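Filed under: Surface Care / Tabletop FAQ

How soon can a Pirnico matte tabletop be used after refinishing?
Light items can go on after 15 hours. Full cure takes 3 days at normal room temperature. Keep rubber feet and vinyl mats off the surface until then.

Which cleaner is safe on the matte finish?
Any pH-neutral cleaner, diluted as the label states. Solvent cleaners and melamine pads raise the gloss in patches - this cannot be buffed out. 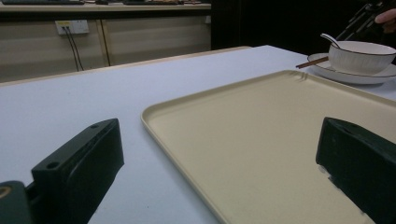
Can Olar topcoat be applied over an older Tanner finish?
Yes, if the old coat is sound. Sand with 320 grit, wipe down and test a small area first. Tanner finishes made before 1989 need a barrier primer.

Is touch-up paint sold separately?
Yes. Order part 464 and state the finish code.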